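Print this page | E-mail this page
Reading time: 5 min
Filed under: Miniatures > Painting Guides > Metal Figures

Section 6. Cleaning, Priming and Basing Your Tescombe Cavalry Set

Most kit manuals tell you the castings are ready to paint straight from the box. Ours aren't, and we doubt anyone else's are either. Set aside an evening for this section before you open a paint pot. The instructions assume the standard Tescombe mounted set, with separate riders and horses in white metal.

6.1 Check the parts

1. Lay the castings on a plain cloth and compare them with the parts card. The card was drawn for the first run, so the sword arms are shown a little longer than they are now.
2. Look along each horse from the front. A slight lean is common. Bend it back with your fingers, slowly, at the leg nearest the base.
3. Set aside any part with a hole you could fit a pin into. Small pits can be filled. Big ones should go back to the shop.

Note: Lances and scabbards bend in shipping whatever the box says. Straighten them once. A second bend in the same spot often snaps the metal.

6.2 Remove the mold lines

1. Find the line. On riders it runs up the outside of the leg, over the shoulder and across the hat. On horses it follows the spine and belly.
2. Scrape with the back of a hobby blade. Take off very little at a time.
3. Smooth the area with 400 grit paper, used wet.
4. Wash the parts in warm water with a drop of dish soap, rinse, and let them dry overnight.

You will read that a good primer hides mold lines. We have tried Zumum gray, Jang black and a hardware store can, and the lines showed under all of them.

Caution: Metal dust should stay off your food and out of your lungs. Sand wet, wipe the bench down, and wash your hands before you eat.

6.3 Prime

1. Fix each figure to a cork or an old bottle cap with a dab of tacky putty.
2. Shake the can for longer than seems sensible.
3. Spray in short passes from one side, turn the figure, and repeat. Two thin coats.
4. Leave it alone until the next day. The "dry in minutes" claim on most cans refers to touch, and touch isn't what a brush does to it.

Note: Primer sprayed on a damp Thursday in September went chalky on us. The same can worked fine indoors near an open window. We can't say for certain the weather was to blame, but we no longer spray in the rain.

6.4 Fit the rider

1. Test the fit dry. The saddle peg on casting 147 is oversized and needs filing.
2. Glue with a slow two-part epoxy. Super glue will hold for display, but we don't trust it on a model that gets picked up by the hat.
3. Prop the rider upright for 6 hours.

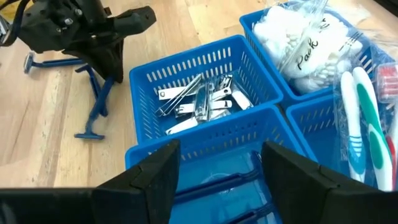 Blue razors on a wooden tabletop, with a bag of them in the blue basket.

6.5 Base the figure

1. Spread white glue on the base, keeping it clear of the hooves.
2. Press the base into fine sand and tap off the extra.
3. Paint the sand dark brown, let it dry, then drag a nearly dry brush of tan across the top.
4. Add static grass in two or three small patches. Photos on the box show a full lawn. Campaign ground didn't look like that, and the lawn also hides your work on the hooves.

The Grastorport resin bases sold as an upgrade are nicely cut. Whether they are worth the extra money depends on how closely people will look at your shelf. They also sit a little taller than the metal ones, so don't mix the two in one rank.

Caution: Do not varnish until the base glue has dried all the way through. Trapped moisture can turn a clear coat cloudy, and we haven't found a cure that works every time.

Continue to Section 7, Painting Horses.

Tags: white metal, priming, cavalry, bases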